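Search this project Type to search Go

# Vesari: clothes on a bed

Welcome, and thank you for stopping by! Vesari is a small collection about folding everyday clothes on a bed, the way a good many of us do it when the laundry is dry and the table is covered in other things. Mireille Khoury started it in February and Lorna Layug looks after the labels. The current release, Rotinau, has 154 folding sessions and over 1,047 stills.

**What's in it.** Mostly jeans, knits and small soft things. Bedspreads were left as they were, wrinkles and all, and we're rather fond of the flowery ones.

**Labels.** Each garment gets a type and a main color. If you can't tell pants from a top once it's bunched up, please write "unsure" (Lorna does it all the time).

Denim on the purple-flowered bedspread, with a gray garment folded nearby: 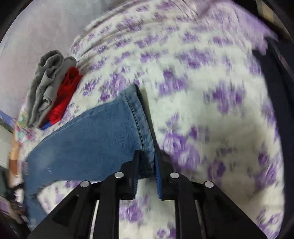
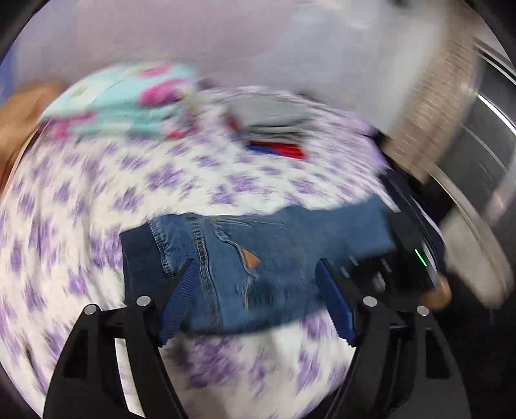

Jeans have their own folder, and it's a good one to begin with, as the thick seams give you something to line your folds up by. Corrections are very welcome, and Mireille reads them on Monday mornings with her coffee.

Last updated: February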